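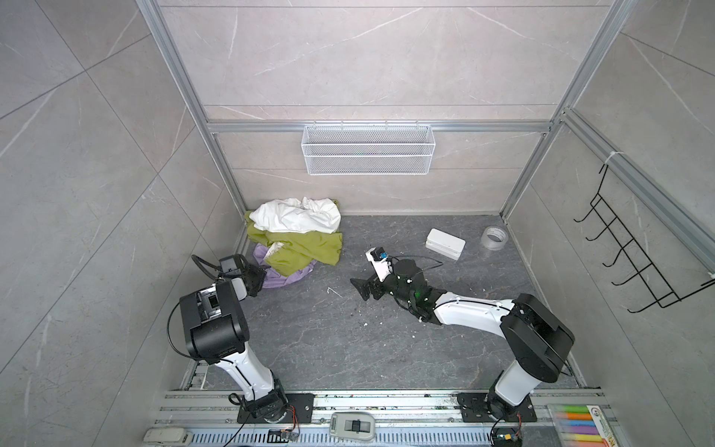 Can a machine do the laundry yet? (or anything else round the house)

Started by mossgate_pete
General chat > Gadgets and home

mossgate_pete
My brother-in-law has informed the whole family that by next November we will all have a machine that picks up the washing, folds it and puts it away. He has seen a video. The video was from a company called Tirnier and I have now watched it 6 times, and what I see is an arm taking very long over one tea towel, with music on top so you don't notice.

I spent 38 years in factories, the last stretch looking after packing lines, so I am not scared of robots. They are very good at picking up the same box from the same place. A heap of cloths is a different animal. You can't tell where one ends and the next begins, and the shape changes the moment you touch it.

So, has anyone here seen one do a proper chore, start to finish, in person? Videos don't count.

saltandvinegar
Define proper chore. The dishwasher does the dishes.

mossgate_pete
Dishwasher washes dishes. I carry them in and I carry them out. That's my point.

hobbin
I think you're being a bit hard on it. Two arms over a pile of three cloths is a fair test of the thing you're describing. One cloth on top of another on top of another, all scrunched up, and the gripper has to get hold of just one of them. If it can do that and get it into a basket hung on the wall, that's half of tidying a bedroom floor.

mossgate_pete
Which half? The bedroom floors I know have a plate under the duvet and a phone charger knotted through a jumper.

Dunnock41
I work in a hotel linen room so I'll have my say. We had the Dakari people in to show us a folding machine. Flat sheets and pillowcases, lovely, faster than me. But somebody has to feed it. You stand there and offer up the two corners to the clips like you're serving it. Finding the corners is the job! The fold after that is nothing, a child can do it.

They told us the corner finding was "on the roadmap". I asked what happens when a sock comes through inside a pillowcase and the chap wrote it down.

hobbin
Fair, but that's a big fixed machine built for speed. A pair of general arms is going at it from the other end, slow and bad at everything to begin with.

saltandvinegar
slow and bad at everything, so it's replacing my son then

tallis_k
Bit of a technical reply, sorry. Pete is right that cloth is hard, though it's hard for a reason people don't always spot. A rigid thing, say a plastic box with a lid, has a position and an angle and once you know those you're done. A crumpled cloth has no shape you can look up. Part of it is always hidden under itself. Different colours help a lot, because then the camera can at least tell the green one from the purple one. Give it three white towels and see how it gets on.

The other thing is the fingers. Two fingers, open and shut. Try folding a shirt tonight with a pair of barbecue tongs in each hand and report back.

Dunnock41
Tried it with salad servers. Got one sleeve over and then it all slid off the bed. My husband came in and went out again.

mossgate_pete
Good work. And you knew what a shirt was before you started.

fenlark
Disagree with most of this thread. I'm in a small workshop, we make display stands, and we put in a secondhand arm from Smits two winters ago to load a press. Everyone said it would be in a skip by spring. It has been fine. It doesn't do the whole job, it does the boring bit, and I get on with the rest. You lot are judging these things as if they have to replace a person or they're worthless.

mossgate_pete
Does your press sit still?

fenlark
Yes.

mossgate_pete
Do the parts come in a tray, all facing the same way?

fenlark
Yes, I load the tray.

mossgate_pete
Well then.

fenlark
Well then what? I load a tray in 2 minutes and it runs while I do something useful. I'll take that.

hobbin
Pete, you did ask about chores, and the title of the thread doesn't say "without any help at all".

mossgate_pete
Accepted. I'll amend it. I will take a machine that helps. What I won't take is being told it's ready when it needs its own little room with marble-pattern walls and everything set within reach. My utility room is a corridor with a boiler in it and the dog sleeps across the door.

tallis_k
The walls are probably worth more than you'd think. A plain background makes life much easier for the cameras. It does mean you can't assume the same skill carries over to a carpet with crumbs on it.

Almost every demo I've looked at properly has the same gap. You get the good run, and you don't get how many goes it took or who put the cloths back in between. I'd pay more attention to one dull hour without a cut in it than to any of the launch videos.

saltandvinegar
What about packing tape? We do online orders from the kitchen table and if something could find the end of the roll I would remortgage.

Dunnock41
Seconded. Never mind the folding.

fenlark
Fold the end over on itself when you put it down. Saves you the mortgage.

greybadger
Came here from a search. We have an Anska floor cleaner at work, meant to do the shop floor overnight. It does the middle beautifully. Every morning at 6 I do the edges, the corners and under the racking, and then I empty it, pull the string out of its brush and carry it back to its dock from wherever it gave up. I'd say it has moved the work about a bit. Management are delighted.

hobbin
But would you give it back?

greybadger
No. The middle is a big area.

mossgate_pete
That's the fairest review of a robot I've read this year. Brother-in-law is round for his tea at the weekend, I'm going to tip the washing basket out on the rug and hand him the salad servers. Will report.

saltandvinegar
film it, no music please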